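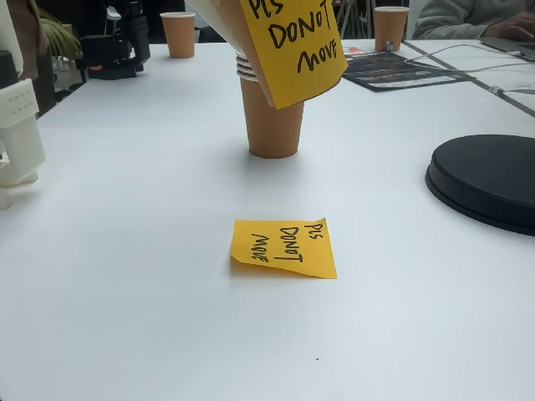

Progress Report No. 3

Shared Tables at Haltar
Report to the Kirnwood Small Grants Desk, March 2023

Hi again, and thank you for being so patient with the last report (I know it came in as a wall of text, so I've put in headings this time and a couple of pictures).

Where we are

The long room is open, people are using it, and the white tables have stopped being a place where things vanish. That last bit has been most of my work since report two. You may remember that when Haltar moved into the Drakden building we had one room for everybody, with no shelves and a lot of strong feelings about who had left what where. The grant was for making that room work as a shared space, and the first half of it went on furniture. This half has gone on habits, which cost less and take longer!

The tables themselves I am very happy with. They are plain white with a matte top and they take pencil, which I didn't know when I chose them and which a couple of groups have now discovered. Pencil wipes off. Marker is another story, so all the marker now goes on sticky notes, and the notes live in the top drawer by the door with two thick black pens. I've spent 11 dollars on replacement pens so far and it's in the budget sheet under "other".

The notes

I wrote a whole labeling scheme last fall. It had colors. Green was for "anyone can use this," pink was for "leave until tomorrow," and there was a printed key that went up on the wall and was ignored by every single person who walked past it, me included. What people do when they want something left alone is grab the nearest note, write PLS DONOT MOVE in big letters, and stick it on or next to the thing. So that's the scheme now. I took the key down.

The rules we've ended up with fit on half a page. A note holds a spot until closing. If you need it longer, put your initials and the day on it. A note with no initials the next morning can be peeled off and the things under it go in the gray crate. People are decent about this. I had one grumpy email about a sketchbook, which was in the crate, where the half page says it would be.

The notes do curl. They lift at the corners after a while and the ones lying flat on the table get swept up with somebody's papers. I tried tape and didn't like what it did to the tabletop, so for now I'm living with it. If you've funded anyone who solved this I'd love an introduction.

Cups

Okay, cups. You asked for a figure on disposables and I have a real one: 3,939 paper cups between opening the room and the end of the last count. That is more than I guessed in the application and I'd like to be upfront about it. We buy them from Kolář in boxes of 500, plain brown with a white rim, and I did the count by box plus whatever was left in the open one, so I trust it.

Plenty of them aren't drunk from. The drawing group stacks them and draws them — upside down, right side up, nested, in a row — and they've turned into the thing everybody reaches for when they need a simple shape on a table. Cups from those sessions go back in the tub marked TABLE USE and come out again next time. I've asked everyone to keep that tub well apart from the drinking cups, and I moved the drinking cups over beside the kettle so the two don't get mixed.

For drinking, we now have a mug shelf. It's filling up slowly. Radek Murín gave us a whole tray of mugs when he cleared out his studio downstairs, and some of them are very ugly and very popular. I've also started putting a small sticker on a cup if it belongs to someone for the day, so they don't take a fresh one every time they get up. Some people stick with it and some don't.
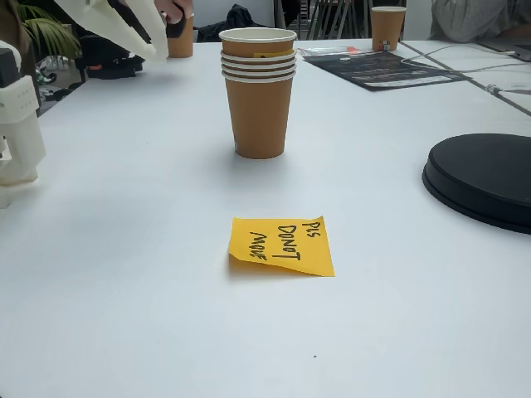
Stacked cups and a note on one of the white tables.

Bags, coats and cables

Coats are the part I got wrong. I budgeted for hooks along the back wall, the wall turned out to be the kind you can't hang a coat on without a plate behind it, and the plate costs more than the hooks did. So jackets and bags still end up behind the tables and on chairs. I've moved the hook money to a standing rail, which I'd like your okay on before I order it. It's the same amount, just a different line.

Cables are better. We agreed that laptops go at the back corner of a table so the cords run along the far side and the front stays clear for whatever's being worked on. It's a small thing and it has made the room feel bigger. The potted palms also stayed, after some debate. They're green, they're a bit in the way, and I water them on the same day I empty the gray crate.

Printed things I've given up trying to keep off the tables. Booklets, handouts, little packets of this and that, they all drift in during a session. I do one sweep at closing and anything without a note on it goes in the tray.

What's left to spend

The rail, if you say yes. A second drawer unit so that pens, notes and tape aren't all in one place by the door. A bigger tub for the table cups, with a lid, as the current one was a free bucket and it shows. I had a line for a printed welcome sheet as well and I'd like to drop it and put that toward mugs.

What I'd like from you

Two yeses, please: one on moving the hook money, one on dropping the welcome sheet. I'm also hoping someone from Kirnwood can visit in April, once the rail is in. Mornings are best, the room gets loud after lunch. Come through the side entrance, the front bell still doesn't work, and bring a mug if you have one you don't want back.

The budget sheet and the cup count are attached as separate files.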